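Teaching a folding task by hand: how slow is too slow?

Hi everyone, first post here, so please be gentle with me! I've been asked to record cloth handling with a hand-held gripper, so that an arm can later learn the job from what I do. My trouble is speed. My first batch was 16 recordings done at the pace I'd tidy a bedroom, and the reviewer at Sallia told me they were too quick to be much use. Now I move like I'm under water, and it feels silly, and I'm worried that the arm will learn to dawdle. Is there a happy middle? And should I throw away the ones where I miss the edge of the cloth and have to go back for it?

Posted by prornport_sewing, 02/06/2021

tellixfan
Slower is better. Just go slow and delete the bad ones.

hallway_lamp
I'd gently disagree with the reply before mine, at least on deleting. I spent a whole winter doing this kind of work with fabric (and before that a good while steering an arm with a remote, so I've made every mistake there is), and the misses where you calmly go back and get the edge were some of the best material we had. An arm is going to miss too, and it needs to have met that moment before. What I'd drop are the ones where you got flustered and waved the gripper about looking for a way in.

On speed, try counting "one, two" in your head as you close the fingers, then move off at whatever pace feels natural. You don't have to crawl the whole way across the bed! It's the closing and the letting go that need the patience.
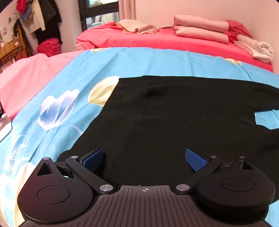 Should I open the jaws all the way before every grasp?
Open them wide enough to clear the fold you're going for, with a little room on each side, and try to keep that much the same from one recording to the next.

Dark fabric deserves extra care, by the way, as the edge can be hard to pick out, so come in from a side where it stands out against the sheet.

bobbin_and_bolt
Same experience with towels. I rest after every 4 recordings or my wrist starts to wobble.

Related posts
Remote control or hand-held for soft things?
Hodžić gripper pads wearing smooth
My arm lets go too early
How many recordings before the first training run?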